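Bottle Handling on a Two-Tier Shelf: Comparing Wrist and Fixed Cameras on a Two-Arm Cell

Adi Pattinasarany and Niilo Laitinen
Project report, Forkthorpe Robotics Laboratory
Submitted Oct 4, 2021

1. Purpose

The project compared two camera positions for teleoperated shelf work: a small camera at the wrist, and a fixed camera looking down into the cell. The task set was drinks handling on a two-tier shelf, with glass bottles on the top tier and cans and plastic bottles below. Earlier work in the laboratory used the fixed view only, and the operators reported trouble judging depth at the shelf edge.

The questions were limited to the following. Which view lets the operator place the fingers on a bottle neck with fewer corrections? Does either view give enough information to pass objects under the upper board without contact? Grip force was outside the project.

2. Equipment

The cell has two white arms on an aluminum rail along the near side of the table. Each arm carries a black gripper with a white bracket on top, and a purple cable runs back along the links to the base. The cable is tied down at intervals on the left arm, with a free loop left above the wrist. An early version without the loop pulled on the connector at full wrist rotation and was abandoned in July.

Both arms ran from the Nasilent controller at its default gains. Images and joint positions were logged through Grama, the laboratory's recording software, on a single clock. The right arm was kept folded low over the table during left-arm trials.

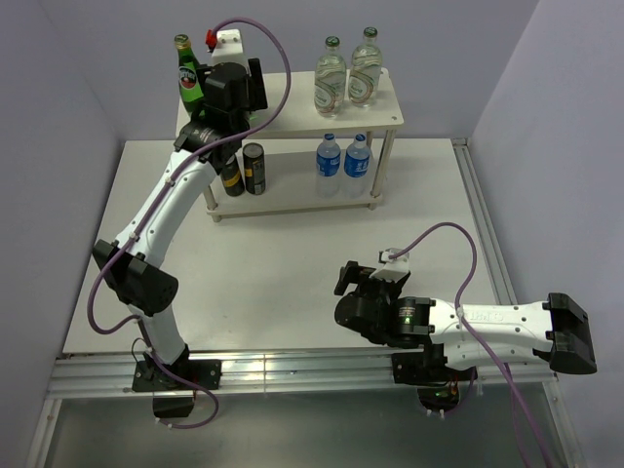

3. Method

3.1 Trials

A trial began with the left gripper at a stored start pose and ended when the object was released or the operator stopped. The operator saw one camera view only. Views were alternated in blocks of nine trials to spread out any learning effect. In total 243 trials were logged, after three practice trials per operator that were not counted.

A correction was defined as a reversal of the commanded wrist direction during the final approach. Reversals were extracted from the joint log by script and not judged by eye. Contact with the shelf was read from motor current, with the threshold set by pressing the closed fingers against the upper board.

3.2 Wrist view

The wrist camera sees both fingers at all times, which gives the operator a constant reference for scale. The cost is a narrow field. From a pose beside the shelf, the two cans on the lower tier can be seen through the open gap between the fingers, but the upper board and the posts take up much of the rest of the image.
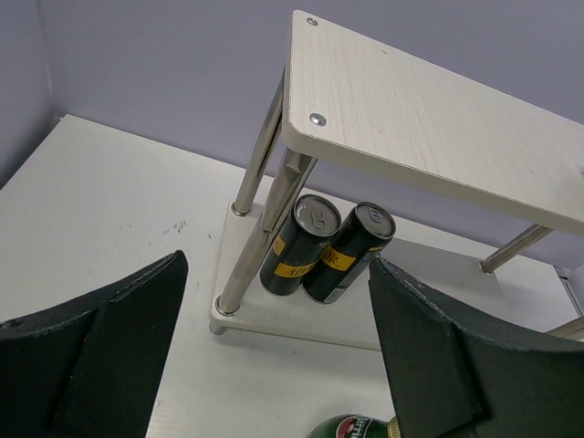 3.3 Fixed view

The fixed camera shows both arms and the full width of the shelf. It was left in one position for the whole series. Its weak point is occlusion: with the left arm reaching for the top tier, the wrist covers the object being gripped, and the links can hide part of the lower tier.

4. Results

For bottle necks on the top tier, the wrist view needed fewer corrections for both operators. The difference was largest at the left end of the shelf, where the fixed view is blocked by the gripper itself. For free placement on the open table there was no useful difference.

The lower tier was less clear. The wrist view made it easy to line up the fingers with a can, and the front-left post served as a guide for lateral position.
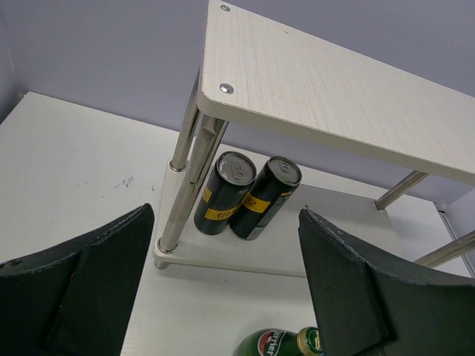
Clearance to the underside of the upper board was harder to judge. Most shelf contacts in the wrist condition occurred at this point, with the fingers already aligned and the top of the wrist too high – a part of the arm that the wrist camera does not see. In the fixed condition the operators kept a larger margin and took longer.

One log file, 3948, was excluded after the clock in Grama stepped backward during a restart. The trials in it were repeated.

5. Discussion

The results support using the wrist view for the last part of the approach and the fixed view for transport. Switching by hand was tried informally and was distracting. An automatic switch based on distance to the shelf would be simple to add in the controller, although the threshold would need to be different for each tier. A second limit of the study is that both operators knew the cell well. 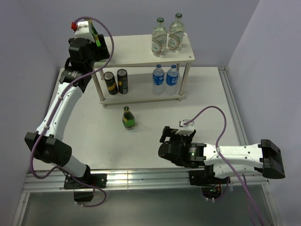

Brophy, commenting on the draft, questioned whether the correction count treats the two views fairly, as a cautious operator on the fixed view may move slowly and never reverse at all, and asked for approach time to be reported beside it. Approach times can be recovered from the existing logs and will be added to the data appendix, split by tier and by operator.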